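Stackable Storage Boxes for Shared Desks: Handling and Stability
Project report, second-year product design
Lærke Frandsen and Jinlong Gu
Thursday, January 12, 2023

1. Background

The study room at Brurivwood has long desks and no drawers. Small supplies such as cable ties, tissues, sample chips and index cards end up in mixed piles, and the piles are moved to the floor when someone needs the surface. In October we were asked to propose a storage method that takes up little desk area and can be rearranged without tools.

Our first proposal was a shelf insert. It was dropped after the Wovdale desks were measured, as the rear edge is not deep enough to hold one. The second proposal, reported here, uses low lidded boxes stacked in a single tower. The boxes are an existing product and were not modified. The work concerns how they are arranged, how users remove and replace them, and where the arrangement fails.

2. Requirements

The stack has to stand on a smooth surface without a tray or strap. Any box must be reachable by one seated person. The contents of the top box should be available without taking off the lid. Labels were left out of scope and are covered in the Jorkgate group's report.

The shelf insert would have cost 143 dollars per desk. The box arrangement was given an upper limit of 10 dollars per box, lids included.

3. Box and lid

The boxes are white and low in proportion to their width. The lid is light bamboo with an oblong slot in the center, of the kind used on tissue boxes. The slot has two uses. It dispenses soft contents such as tissues or folded cloths, and it gives a place to put a finger when the lid is lifted on its own.

The slot also lets dust in. For a box inside the stack this matters little, as the box above covers the opening. For the top box, and for any box kept to one side, it does matter, and we recommend that optical parts and adhesive sheets not be stored there.

4. Arrangement

We compared a single tower with two short stacks placed side by side. The single tower leaves more free desk and was preferred by most users. Its drawback is access: to reach a lower box, everything above it has to be moved, and the moved boxes need a place to go. In practice a user sets them down beside the tower, so the desk area saved is given back for as long as the work lasts.
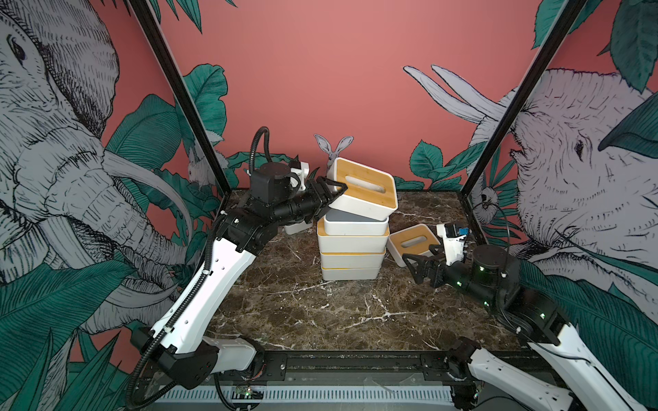 Reading time: 4 minutes

The tower on the marble-patterned top shows how the boxes sit when aligned. The sides run flush and the joint between the lower boxes reads as a thin yellow-wood seam. A seam of uneven thickness is the quickest sign that a box has not been seated. The uppermost box is tilted up off the stack, and the box under it has a gray inner lid with a white rim. The separate box to the right, with its slotted bamboo lid, lies at a tilt on the tabletop.

5. Handling procedure

Lift the top box by its near edge until it clears the one below, then move it sideways. Pulling it forward before it is clear drags the box underneath and shifts the seam. Set the box down flat in a place chosen beforehand.

When rebuilding, place each box from above and check two adjacent sides before adding the next. Checking one side is not enough. A box can be flush at the front and still be rotated at the back.

6. Load

The working limit was set at 400 grams of contents per box. Heavier contents go at the bottom. We did not test above this limit, so the figure is a rule for use and should not be read as a measured strength. Vasić, the supplier, lists no stacking load.

A light box above a heavy one is stable but moves easily when brushed with a sleeve. Thin silicone dots under the corners reduced this - they also made the boxes harder to slide into alignment, and we removed them again.

7. Limitations

All handling was done by seated adults with clear space on at least one side of the tower. Desks pushed against a wall were not tried. Lid wear was not studied, and the bamboo may change with humidity over a longer period.

8. Further work

A shallow lip on the lid would locate the box above it and remove the need for the side check. Jinlong Gu has drawn 4 versions of the lip, two of which keep the slot at its present size. The drawings are in Appendix B. Parts list and cost sheet are in Appendix C.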